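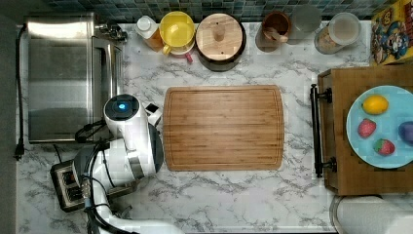 Kitchen assistant wanted, Brarkgate

Tamura is a small lunch kitchen and we are looking for one person to help us with morning preparation, 20 hours per week. You will wash and cut vegetables, pack lunches and keep the work places clean. Experience is welcome but not required - we teach you in the first 3 weeks.

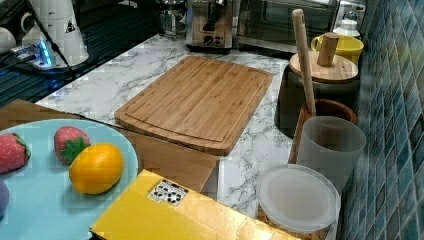
Cutting board on the counter.

Please write to Wekesa Owino until 27th February. Tell us which mornings you can work and when you could start.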